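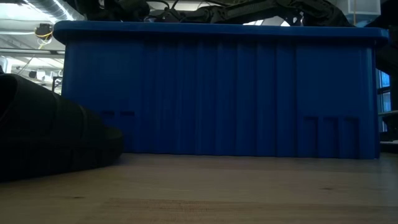
Startseite > Haushalt > Ordnung im Flur

Badelatschen sortieren: eine Kiste für alle

Im Juni geht es bei uns los: Garten, Freibad, Terrasse, und vor der Tür liegt ein Berg Badelatschen. Seit ich dafür eine einzige große Kunststoffkiste benutze, ist der Flur wieder begehbar, und ich bin ganz begeistert, wie wenig Arbeit das macht!

Die Kiste
Nehmt eine mit festem, umlaufendem Rand, die lässt sich auch voll gut tragen. Gerippte Wände finde ich prima – sie geben der Kiste Halt, wenn man sie mal unsanft abstellt. Eine kräftige Farbe hilft beim Wiederfinden im Keller, bei uns ist es Blau.

Erst alles raus
Einmal im Monat kommt der ganze Inhalt auf den Tisch (altes Handtuch drunter, wenn dort gegessen wird). Ich lege die Latschen nebeneinander, alle in dieselbe Richtung, und schiebe die Paare zusammen. Gerade bei Schwarz lohnt es sich, die Riemen und Größen zu vergleichen, da vertauscht man sehr leicht etwas. Helle Farben wie Weiß und Rosa hat man dagegen sofort. Und immer noch mal in die Kiste schauen, an der Wand lehnt gern noch einer! 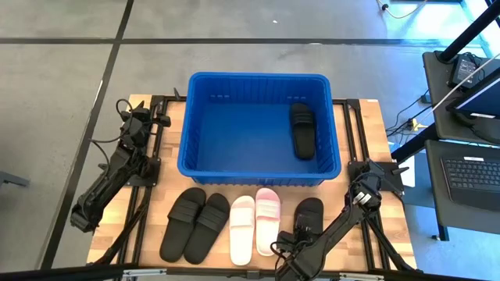 Sauber machen
Lauwarmes Wasser, ein Spritzer Spülmittel und eine alte Zahnbürste für die Rillen im Riemen. Danach im Schatten trocknen lassen, pralle Sonne mögen weiche Sohlen gar nicht. Die Kiste wische ich gleich mit aus.

Wieder einräumen
Sohle an Sohle, immer paarweise, die großen zuerst. Einzelstücke warten bei mir 2 Wochen obenauf. Meine Nachbarin Dalia klammert ihre Paare mit Wäscheklammern zusammen – klappt wunderbar!

Abgelegt unter: Schuhe & Garderobe, Sommer, Schnell gemacht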